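Drultden发布《机械臂采购预算指南》:先把夹爪的钱留出来

Hullavmont,7月——设备规划咨询公司Drultden今日发布面向中小型实验室、职业学校和小批量装配车间的《机械臂采购预算指南》。全文200页,其中讲如何挑选机械臂的只有9页。编写组收到过不少关于这个比例的意见,决定维持原样。

指南的出发点很朴素:多数买家在机械臂本体上货比三家,谈判桌上寸土必争,签完字才想起来手臂末端还得装点什么。夹爪、指尖、线缆、腕部相机、安装台面、备件、软件许可、培训,每一项单看都不贵,凑在一起就足以让财务部门记住申请人的名字。

“客户来找我们,第一句话通常是预算已经批了,第二句话是能不能再批一次。”Drultden设备规划负责人Veronika Zaugg表示,“我们写这本指南,是希望把第二句话提前到第一句话之前。当然,这对我们的咨询收入没有好处,管理层已经知悉。”

指南建议买家在询价之前先写一份任务清单,写明机械臂每天要拿什么、放到哪里、失手一次要赔多少。清单里不许出现“灵活”“智能”“多用途”三个词。编写组试用这条规矩时,有一份来稿删完之后只剩下抬头和签名栏。

在评估任务方面,指南用整整一章讨论桌面物件。翻板、卡片、插槽、小拉环一类的东西,成年人随手就能摆弄,放进采购评估里却相当管用:薄片考验指尖的形状,铰链考验用力的方向,挨得很近的一排小板则考验供应商销售代表的镇定。Drultden的意见是,与其看供应商用自家的方块做演示,不如带上自己的零件,零件不便外带的,带一盒桌游也行。桌游可以走办公用品科目,审批通常比较快。
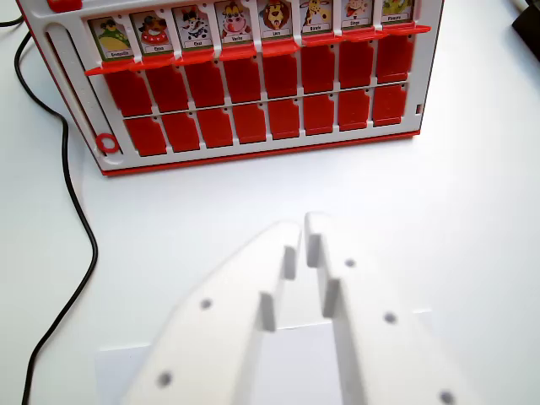
指尖是指南着墨最多的部件。编写组主张把它当作耗材来做预算,单独列一行,每年都列。一套指尖用到什么时候该换,取决于任务、材料和操作员的脾气,其中只有前两项写得进合同。指南提供了一张登记表,供用户记下每副指尖的版本、安装时间和更换原因。“更换原因”一栏特意留得很宽,试填阶段出现最多的答案是“撞了”,第二多的是“没撞,但是”。

台面也有专门一节。指南提醒买家,机械臂的报价单里往往不包括桌子,而桌子的承重、平整度和反光都会影响后面的工作。白色桌面看着体面,拍宣传照好看,给相机调曝光时就要多花些时间。线缆走向应当在安装之前画好图,否则第一位走过去的同事会替你决定。

为了让数字落到实处,指南公布了一份样本预算。该预算以Mongate培训车间的单臂桌面工位为对象,本体之外的附加支出合计3436瑞士法郎,分为6项:备用指尖、线缆与固定件、台面改造、照明、操作员培训,以及一项名为“其他”的支出。Mongate设备主管Leopold Mösli应邀为该章节撰写了批注。

“‘其他’是我这些年见过最诚实的预算科目。”Leopold Mösli在批注中写道,“我第一次编预算的时候没有列它,结果它还是来了,只是换了个名字,叫‘情况说明’,一共写了四稿。”

指南同时给出了租赁与购买的比较方法。Drultden不推荐任何一种,只要求读者先算清楚设备一年里真正开动的时间。对于打算“先买回来再想用途”的机构,指南附有一张流程图,图上只有一条路径,终点是仓库。

二手设备另成一章,语气较为克制。编写组建议验收时索取控制器的软件版本、剩余许可期限和全部随机附件,并当场通电。卖方若表示“上个月还好好的”,请对方把这句话写进合同。

关于供应商报价,指南列出了若干需要当面问清的问题:更换指尖要不要返厂,安装孔位是否公开,腕部相机的支架算不算在内,保修期从发货算起还是从验收算起,远程支持的“工作时间”指的是哪个时区。最后一个问题由Veronika Zaugg本人坚持加入,她没有说明缘由,但曾连续两周在凌晨四点参加电话会议。

《机械臂采购预算指南》即日起可向Drultden索取,电子版免费,印刷版收取工本费。印刷版采用活页装订,方便用户在预算被退回之后抽换页面。样本预算表另以可编辑格式提供,合计栏已锁定,以免有人在会议前夜一时冲动。

Drultden将于秋季在Hullavmont举办配套工作坊,内容包括任务清单的写法、报价单的读法以及指尖登记表的填写。参加者须自带一份真实的、尚未获批的采购申请。已获批的也欢迎,请坐后排。

关于Drultden

Drultden总部位于Hullavmont,为实验室、学校和小型制造企业提供设备规划与预算咨询。公司不销售机械臂,也不收取供应商佣金,自有一台咖啡机,采购周期为11个月。

媒体联络:Drultden新闻办公室,Veronika Zaugg转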